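Search this site
Enter keywords
All topics
Go

Handheld grippers for cloth: is the Sterkholm really better than the Horell, or did I get sold on a bracket?

Posted by tutville_bench

I've been trying out two handheld grippers for a cloth-handling job and I'd like a second opinion from somebody who isn't selling one. The goal is plain enough. A person picks up clothes and bags off a bed, the camera on the gripper records it, and later an arm is supposed to do the same thing from the recordings. We're a small shop in Tutville and we can afford one kind, so I have to choose.

The Horell has flat rubber jaws. The Sterkholm copy we were lent has the soft yellow fingers with an opening through them, held between slotted side plates. Everyone I talk to says the soft fingers "wrap around the object." Fine, on an orange maybe. On a T-shirt folded over a blanket I don't see what there is to wrap around. The fingertip comes down, the blanket gives under it, and half the time I come up with some blanket as well.

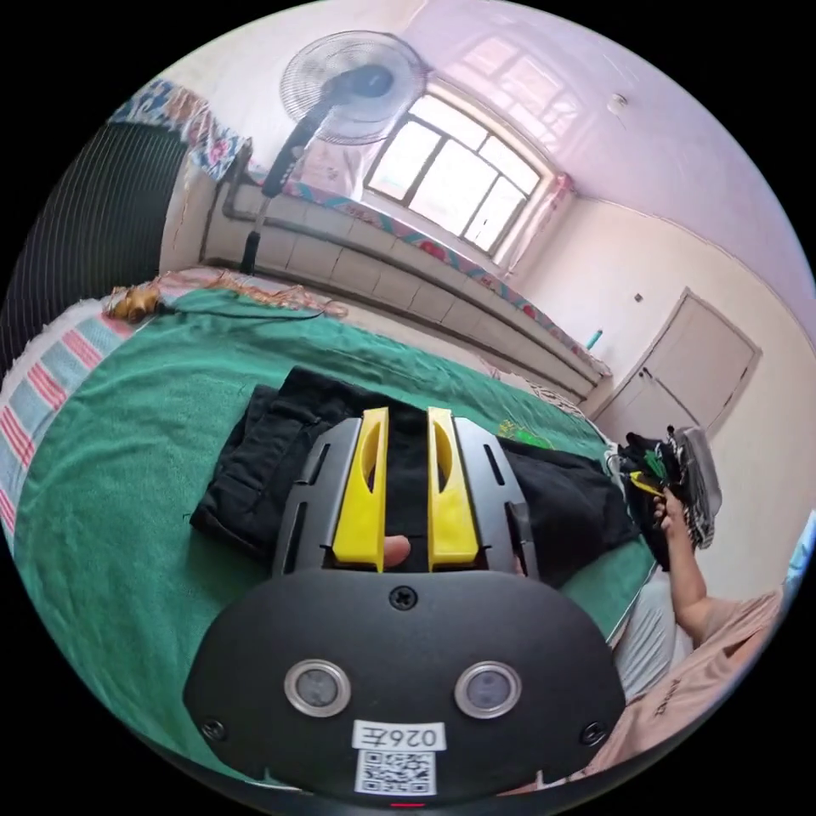
Yellow fingers over the folded black piece, green blanket underneath.

My notes so far, for what they're worth. I did 100 picks with each on the same pile. The Horell dropped 8 and the soft fingers dropped 7. To me that is no difference at all, and the rep wrote back that it "confirms the trend." One pick! I also counted a grab of blanket as a success if the clothing came up with it, and I now think I shouldn't have.

What bothers me more is the view. The camera sees the fingers, the bed, the window and a good part of the room, so I have plenty of background in every recording and a fairly small patch where the cloth meets the fingers. With black clothing that patch is mostly a dark shape. I can't tell from the recording whether I have one layer or two. If I can't tell, I doubt the arm will.

So two things. Has anyone compared these on cloth and found a difference you could stand behind? And does the wide lens help, or is it only there because it looks good in the brochure? The price gap is 800 and I would need a reason to spend it.

Posted by slow_wrist

I've used both and I'd say you are testing the wrong thing. Drops are easy to count, so people count them, and then they argue over one or two. With a pile on a soft bed nearly every miss comes from the bed. Put the same clothes on a table for an afternoon and run your picks again. If the two grippers come out the same there too, buy the cheap one and forget the fingers.

Where the soft fingers did earn something for me was straps. A flat jaw closes on a strap fine, but when the strap swings it works its way toward the corner of the jaw and goes. The soft ones bend a little and the strap tends to stay in the middle. I say "tends to" on purpose. I never ran enough of them to put a figure on it, and I was using wide woven straps, so don't assume it carries over to thin cord.

On counting: write down three results for each pick. Got it, missed it, got it plus something else. The last one is what spoils your recordings later, since the person doing the picking just shakes the blanket loose without thinking and carries on. The arm will then learn a shake. We had an arm that shook everything, including things that had come up clean, and it took us most of April to find out where it had picked that up.

I wouldn't trust the rep's numbers or mine. Do your own on your own bed.

Posted by fonseca_loaner

Can't speak to the Horell, only had the yellow-finger type at Fonseca. Works ok. Fingers get linty. Get the extra fingers if they offer them.

If you are using two at once LABEL THEM and write the label in your notes every time. Ours had number stickers and we still mixed up two days of recordings.

Posted by tutville_bench

Thanks both. I went back and did straps, with a second person holding the other tool up so the strap had some pull on it. Black strap, attached to a bigger black piece of cloth, over the same green blanket. 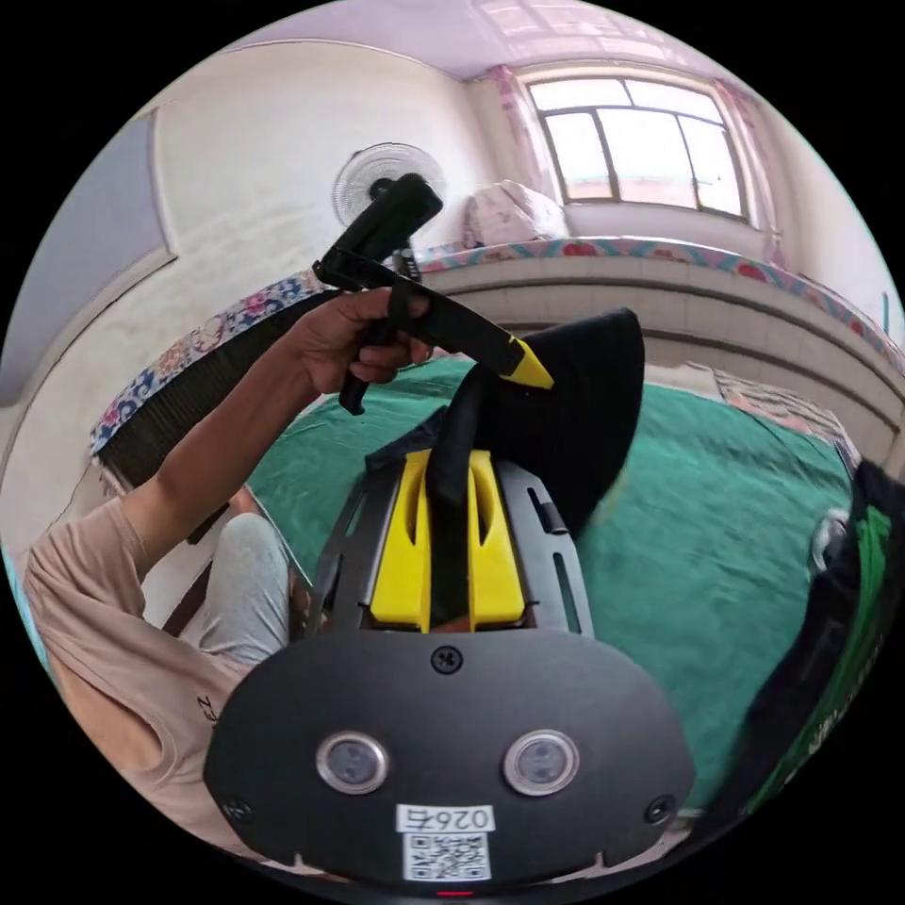 Page last changed 26 Jan 2023

The pinch is between the two fingers and the strap hangs down from there before it loops back up toward the other tool. I can follow that in the recording far better than I could follow the folded piece, mostly because the strap has green behind it for part of its length. Where it runs into the larger cloth it's black on black again and I am guessing. So some of what I was blaming on the gripper belongs to the color of the clothes, and I'll own that.

I'm still not convinced about the fingers. The strap didn't slip for me with either gripper, so slow_wrist's point may be true and I just didn't pull hard enough to see it. I'd want a spring scale on the far end before I said anything, and I don't have one the right size.

The wide lens I've changed my mind on, a little. With two people working over one bed, you do get the other hand and the tool it's holding, and the window and curtains behind, all in one view. That's useful for lining up two recordings afterward. It bends everything near the edge, though, and a bag that sits over on the right ends up as a bulge at the side with most of it missing. If your second item is going to be off to one side, don't count on seeing it.

Also redid the count the three-way way. The "plus something else" column was over 7 for both grippers, and those are picks I had been calling good. Annoying, but I would rather know now.

Posted by slow_wrist

That column is the one I'd show the rep.

For the black-on-black problem, change the clothes before you change the camera. Use a gray or striped piece for the first set and see if you can count layers by eye. If you can't do it with a striped towel, then the camera is too far back for the job and no lens will save it. If you can, keep some dark pieces in the mix anyway, as people own dark clothes and the arm will meet them sooner or later.

And tape the blanket down tight at the corners for one run. It isn't realistic, but it splits the bed trouble from the gripper trouble, and then you'll know which one you'd be paying 800 to fix.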